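Hajdu wrist kit review: a tidy box, a slow build, and a few claims I don't buy

Last updated: 25/05/2021

By Igor Tokarz

We use cookies to remember your settings and count visits. Keep reading and we'll take that as a yes.

I put off buying the Hajdu kit for a long time. The sales page says it will take a two-armed robot "from parts to picking things up" over a weekend, and I have built enough of these to know what a weekend means. In April our shared workshop at Hemavthorpe agreed to pay half, so I ran out of excuses. The full set of wrist cuffs, brackets and cable came to 2,069 with shipping, and the software license is on top of that.

The box is well packed, I'll give them that. Screws come in marked bags and the manual has proper drawings. Then you get to page 15, where the cable route is covered by one arrow and the words "secure as needed." I lost an evening there.
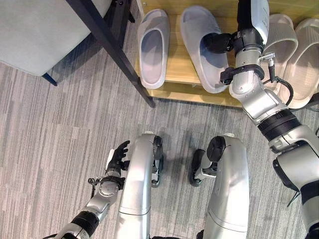
Cable routing is my main complaint, so I'll start with it. Hajdu gives you one length of cable for each wrist and it is too long for a bent arm and just right for a straight one. You can tie it back, but then it pulls when the wrist turns. With the right arm stretched out over the slippers on our low wooden shelf, the slack hangs down in a loop over one of them, right where the hand has to work. A couple of clips would fix this. Brultel puts clips in its cheaper kit. I ended up ordering a bag of them myself, and I resent it a little.

The brackets are better. They line up with the holes, they don't need filing, and I have had them off and on again enough times to trust the threads. The screw heads are soft, though. Use a good driver and go easy, or you'll be drilling one out like I was.

Setup on the software side is the usual mess. The installer wanted an older driver than the one it shipped with, and the help forum's answer was to reinstall. I did, twice. The third time I copied the old driver over by hand and it ran. 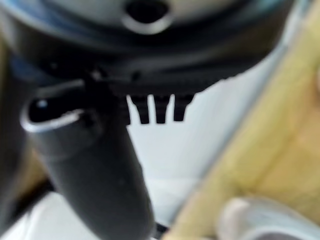 Once it's running, the close-range tuning is where most of your time will go. The defaults are set up for blocks and cups, things with straight sides. Anything soft or open at one end needs its own settings, and the manual has half a page on that. Hajdu claims 2,000 grasps before you need to check the cuff screws. I checked mine far sooner and one had already backed out a quarter turn. Thread lock is not included.

I picked slippers as a test because they are a fair household job and the sales video avoids anything like them.

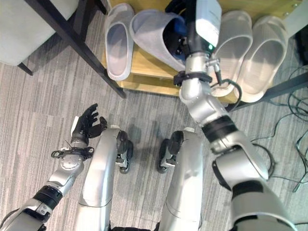 Right hand inside the grey slipper, with the slipper tilted off the stand.

Going in through the opening was easier to set up than pinching the strap, and I'd suggest you start there. I won't give a success rate. I changed too many settings between tries for a number to mean much, and I wish Hajdu were as careful with theirs.

Should you buy it? If you already have the arms and like fiddling, maybe, at a discount. If you want something that works out of the box, wait for the next version or look at Wotosberg, who at least answer email. I'm keeping ours because the brackets are good and because I can't face taking it all apart again.

Recent reviews
Brultel starter kit: cheap, loud, fine
Wotosberg bench clamp, one year on
Three cable ties compared (yes, really)
Is a used arm worth the trouble?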